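Is the combined ticket at Turnska worth it, or is it just a way to get you into the gift shop twice?

Posted in: Historic Sites and House Museums

We're driving down in July with my mother-in-law and two kids and I'm trying to work out the Turnska Historic Farmstead. The website wants me to buy a combined ticket that covers the main house, the grounds, the old mill at Jistberg and the "living kitchen" program. The mill is 14 miles away. I have been burned before by these bundles, where one thing is worth seeing and the rest is a barn with a laminated sign in it.

What I'd like to know: can you walk the grounds without paying for the house? Is the house tour guided, and if so, is it real history or a lady in a bonnet telling you about candles? And is Jistberg worth the drive or is it padding? The brochure says the place "brings the past to life," which every brochure says, so I'm putting no weight on that.

Also, has the Benderetti wing reopened? The site says "opening soon" and it said the same thing when I looked last year.

kravets_road

Been three times, the last time this spring. I'll go in your order.

You can walk the grounds without a house ticket. They don't advertise this. There's a gate on the north side by the gravel lot, and a board there with the hours on it. Nobody asked me for anything. You get the orchard, the two slave cabins that are still standing, the smokehouse, and the path down to the river. If it rained the day before, the river path is a mess and you should skip it with small kids.

The house is guided only. The quality depends completely on who you get. My first guide spent most of the tour on the wallpaper and said "the workers" every time she meant enslaved people, and I nearly asked for my money back. The second time I got a man who had read the account books and could tell you what was bought, what was sold, and which family members were separated when the second owner died. Same ticket, same rooms. Take the earliest tour you can get. I can't prove the better guides work mornings, but that's been my luck.

The cabins are the reason to go. The brick one has finger marks in the clay if you look low down next to the chimney. There is no sign pointing at them. I only know because somebody else's kid found them.

The living kitchen is a separate building behind the house and the program runs on a timetable, so check it at the desk before you plan lunch. I was doubtful and I'm still partly doubtful. The cooking talk is fine, but it's light on who was doing the cooking and under what conditions, and when a visitor asked, the answer was short. The kids in the group liked it more than I did.

Skip the audio guide. It covers the same ground as the free folded map and it mispronounces the name of the river.

Parking is free no matter what the guy with the flag at the first lot tells you. Keep going to the second one.

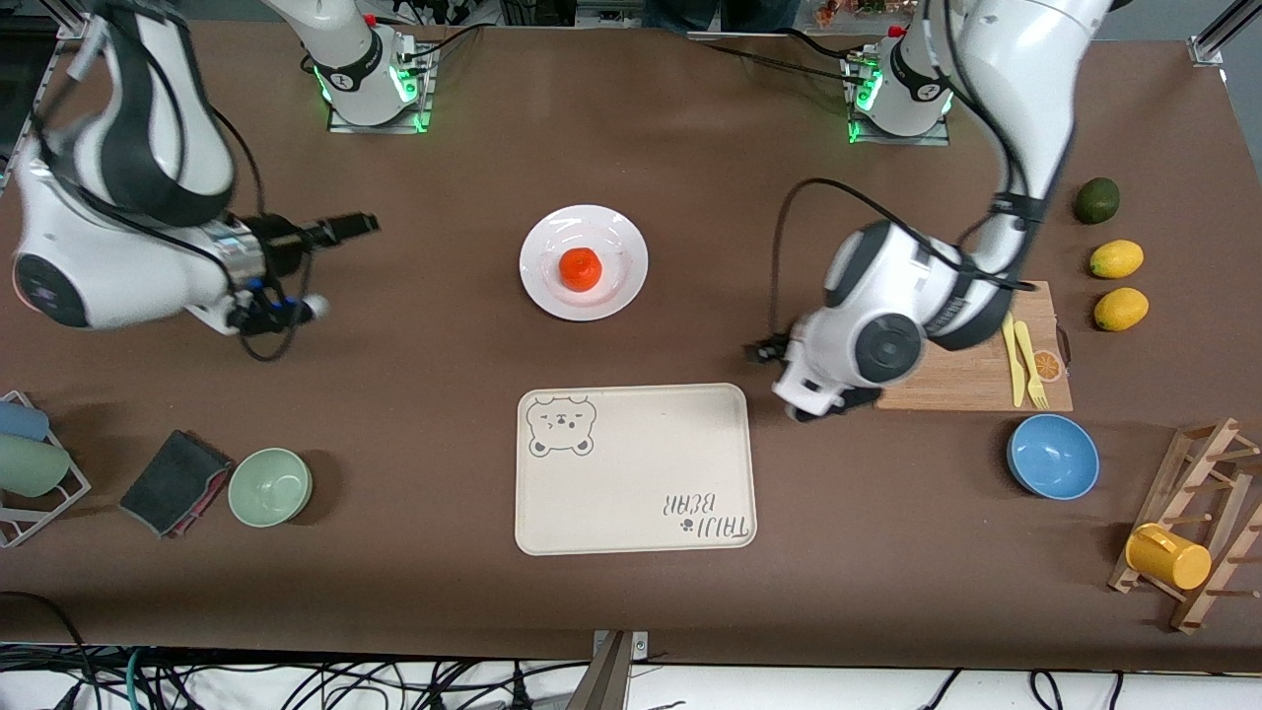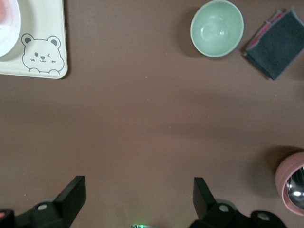 How long should we set aside for the house and the grounds together?

Plan on half a day if you want to read things, and two hours if you're being pulled along by children. The house tour alone ran 50 minutes when I went, and there's often a wait on the porch before it starts. Do the cabins first, while everyone still has some patience left, then the house, then the orchard if anybody is still speaking to each other. Bring your own water. The machine by the restrooms takes coins only and was out of order on two of my three visits.

jistberg_or_bust

Going to disagree a bit with the post above on the kitchen, which I thought was the best part, but mostly I'm here for the mill question because it didn't get answered.

Jistberg is small. One building, three floors, and the top floor is roped off. The wheel doesn't turn. The website photo shows it turning, and I asked about that, and was told the photo is old. So go in knowing that.

That said, the downstairs room has a long wall of names copied from the mill's own records, 152 of them, both enslaved and free, with the jobs they did and the years they were there where anyone knows the years. It's plain black type on a white wall and it did more for me than the whole Farmstead house tour. I don't think it would hold a six year old. It held my teenager for a good while, and he'd been complaining since breakfast.

On price: the combined ticket only saves you money if you do the house AND the mill. Last time I checked it was $6 less per adult than paying for each one. If you skip the mill you lose money on it. Kids under 12 were free at the mill anyway, so make sure you're not paying for theirs in the bundle. The online form adds them by default and you have to go back a page and take them off.

The 14 miles is a slow 14 miles. It's a county road with farm traffic. There's a diner at the halfway point that does a decent pie, and no gas.

As for the Benderetti wing, it was closed when I was there and there was a fence around it. I asked at the desk and got "hopefully soon," so I'd plan as if it's shut. From what I understand it's only the later family's furniture in there and some farm tools. People who saw it before it closed don't seem to miss it, though I realize that's me passing on hearsay.

porchlight62

it's a nice place!! we went in the fall and the leaves were great. didn't do the mill. gift shop has good jam but it's expensive and I saw the same jar at the grocery in town for less. mother in law might want to know there are stairs up to the house, 9 or 10 of them, no ramp at the front. there's a lift round the back but you have to ask for it and wait for somebody to find the key

kravets_road

Adding to mine after reading the others. I haven't been to the mill, so take their word on it over my silence. The stairs are a good point. Call ahead about the lift and get the name of whoever tells you it's working — I've seen it not working with a sign on it saying it was.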